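Clistinbridge Ward Election: Your Questions

Put together in a rush by the Clistinbridge Voter Desk. Will be updated as answers come in from the elections office.

Who is running?
Two candidates for the Drumitport ward seat. Ngaio Partington (incumbent) and Murray Poirier. Garnet Kowalchuk withdrew in March, but his name stays on the ballot. Too late to reprint.

What happens if I vote for Kowalchuk?
Ballot is valid, the vote goes nowhere. It will be listed as "withdrawn" in the results.

Didn't Poirier already lose once?
Yes. Last time it was Partington 1345, Poirier 958. He filed a complaint over 344 mail ballots, mostly from the Skosto Road side of the ward. Complaint was dismissed. Even if every one of those had gone to him he'd still have come up short, but his argument was about how they were handled and he still brings it up at every forum.

Is there an investigation into the campaign money?
There's a review, not a charge. Brittany Wong, the ethics officer, is looking at six donations to the Partington campaign that were reported late. Partington says it was a paperwork mistake. Poirier says it wasn't. No report yet. When it's out we will link it here.

Can Partington be removed from the ballot over this?
No. A late filing means a fine at most under the town code. Only a court can take a name off and noone has asked a court.

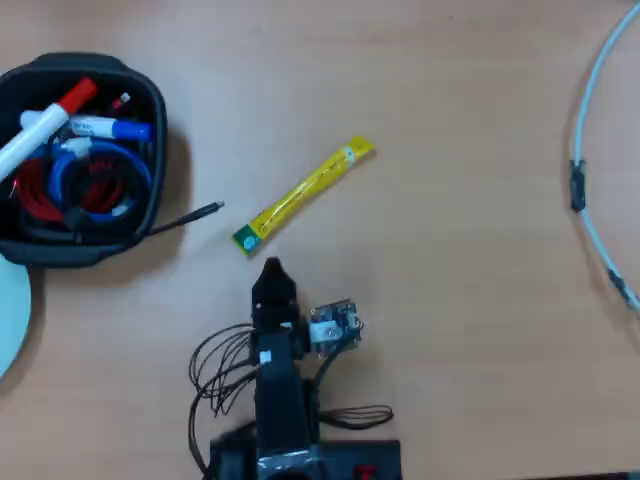 Wood tabletop with black arm, wiring and a yellow packet.

Where do I vote?
Same place as last time for most people. If you live north of the rail line you've been moved to the Chan Street library, side entrance. Check the card you got in the mail. Lost the card? Call the clerk's office.

What time?
Doors 7 a.m. to 8 p.m. In line at 8, you get to vote. Don't let anyone tell you different.

Do I need ID?
Bring one. Driver's license, or a utility bill with your name and adress. If you have neither, ask for a provisional ballot.

Who counts the votes?
Town clerk Liette Zacharias and her staff, at town hall, after the doors close. Both campaigns can send observers. Public can watch from the gallery.

Will there be another debate?
One was planned. Poirier said yes, Partington's office hasn't replied. Not holding our breath.

I have a question that isn't here.
Use the contact form. Please no more emails about yard signs, that's the town, not us.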